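Previous | Next | Thread | Index

Kestholm list, May 12, 2020

Nelli Pesonen wrote:
> Does anyone still dye wool with onion skins? My
> last batch came out more brown than gold.

Hello Nelli,

I do it every September. For 300 grams of wool I take 147 grams of dry skins, yellow ones only. If one red skin goes in, the colour becomes dull. I keep the pot under boiling for about 59 minutes and let the wool cool in it overnight. 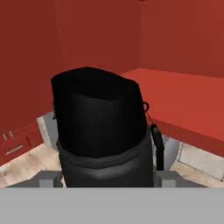 Black shape with a cord and tab, computer rendering.

Which water do you use? Mine comes from the tap and is quite hard. A neighbour told me to try rainwater, and my grey yarn took the dye more evenly with it. I have not tried it yet on white.

Please write what mordant you had. Iron makes everything darker, also an old iron pot.

Greetings,
Clarno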